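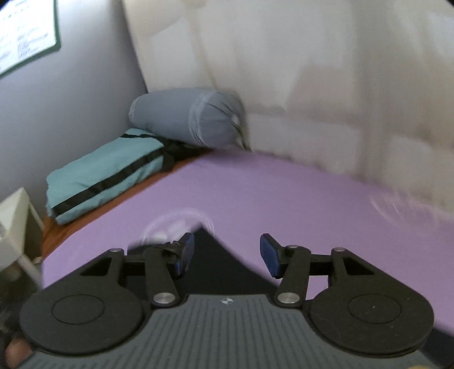 6. Faults during bedroom work

This section is for operators who use the Koo hand gripper on beds, sofas and other soft surfaces. Please read it before the first session. It was revised in July 2026, after the fault at Hestcombe in which one finger pad did not return to its place and a piece of cloth was caught at the pivot.

6.1 The jaws do not close evenly

You will notice this fault when one pad reaches the cloth before the other, or when the cloth turns as you lift it. In the log it is shown as code 81.

1. Stop the recording. Do not try to finish the task.
2. Open the jaws fully and let go of the cloth. Keep your other hand away from the linkage arms.
3. Switch off the gripper and lay it on a hard, flat place. Do not lay it on the mattress, as the sheet can go into the arms.
4. Look at the silver pivot pins, first on the left side and then on the right side. A pin which stands higher than the others is loose.
5. Move each arm slowly by hand. Both arms must move with the same force. If one arm is stiff, look for thread or hair under the pin cap.
6. Remove the thread with the plastic tweezers from the kit. Never use a knife.
7. Switch on and close the jaws two times with nothing between them. The pads must meet along the whole face.

CAUTION: The arms can close without warning when the power comes back. Fingers must be behind the round housings before you switch on.

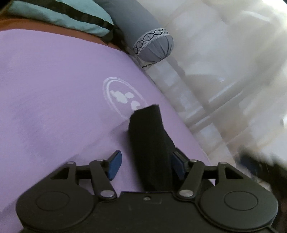 Figure 6-2. Dark cloth standing between the finger pads, over a padded surface.

Note: Black cloth is difficult in this check, because a loose thread is hard to see against the black arms. Use a small lamp.

6.2 The cloth is caught in the linkage

1. Switch off first. At Hestcombe the operator pulled the cloth while the power was on, and the left bracket was bent.
2. Turn the gripper so that the pads point to the floor.
3. Push the arms apart gently and take out the cloth in the direction it went in.
4. If it does not come free, cut the cloth and not the pad. Write the loss in the log.

After any caught cloth, repeat steps 4 to 7 of section 6.1.

6.3 When to send the gripper back

Send it to the Batport workshop if a pin is loose for the second time, if a pad is torn, or if code 81 comes again on the same day. Mark the box for Gun-woo Hyun and put in form 781. Recordings made after the first code must be kept, but please put them in the separate folder. Delphine Tillman will decide if they can be used.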